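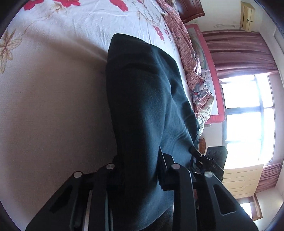

## The last fleece of the season

Dark teal fleece on a white quilt cover with big red blossoms is a combination I'd put in a shop window. It's also what June looks like in half the bedrooms of Candham, where the warm clothes come out of the drawers and land on the bed (the only surface big enough!) to be folded one final time before October.

I love this job. Fleece is wonderful stuff to fold, thick and forgiving, and even when it has gone a bit pilled it still feels good in the hands. The trouble is that it springs back. Fold it the way you'd fold a cotton shirt and you get a soft bundle that opens up again as soon as you reach for the next one.

What works for me is going slowly and using the whole bed. Lay the piece face down, smooth it from the middle outward, bring in the sleeves, and then lean on it with both forearms for 15 seconds before the next fold. Do that after every fold and the air goes out of it. A thick top that used to take up half a drawer in my old Drasto dresser now sits beside 4 others.

Trousers are easier. One leg over the other, tuck the seat point in so the edge is straight, then fold up from the hem until you meet the waistband. I like the waistband on the outside, where I can find it in the dark on the first cold morning.

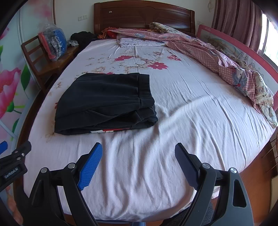 *Folded dark and neat against the red and beige flowers, with the waistband seam along the top edge.*

And the bed itself! Flowered bedding makes a cheerful workbench, and dark clothes show up beautifully against it. Leave the wrinkles in the sheet alone until the pile is finished; you'll only make new ones.

My whole winter drawer takes 35 minutes, with the window open and the radio on. The finished stack goes into a cotton bag from the Saturday-style market on Cuevas Street, heaviest pieces at the bottom, and up onto the closet shelf.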